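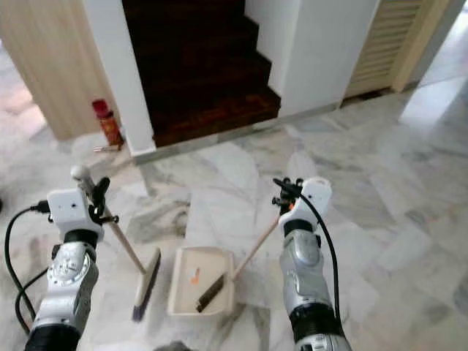

Fig. 4. Broom in the left gripper, dustpan stick in the right.

Section 6: Trying the grippers on long handles

Right, this is my favourite bit of the whole set-up! I do it every time I change fingers or move a wrist block, and it takes me 20 minutes if the arms are already homed (see section 3 if they aren't).

1. Put the controller in hold mode and open both grippers fully.

2. Offer the broom up to the left gripper. The head should sit on the floor with the pole running up at a slant, and I like the fingers fairly close to the top of the pole. Close slowly, at speed setting 2.

3. Do the same with the dustpan in the right gripper. Its stick is a lot thinner, so the fingers have further to travel. Keep your own fingers well out of it!

4. Check the cables. Each one wants a nice loose loop back to the forearm, with enough slack for a full turn of the wrist.

Caution: I once left the left cable too tight and pulled the plug clean out at the wrist block. Hugo Masson had to send me a new one from Jirkville (thanks, Hugo).

5. Give each handle a gentle twist by hand. If it turns, go up one grip step and try again. I've never needed more than 13.

6. Release hold mode and bring the broom head up beside the pan, nearly touching. Then run the short sweep, program 849.

Note: smooth floors are harder than carpet in my experience, as the pan likes to skate off. Lower the right wrist a touch until the pan stays put.

The Brilar fingers suit the fat broom pole very well, but on thin sticks I still prefer the older Eide pair, which Larysa Nazarenko lent me. Swapping them over is in section 7.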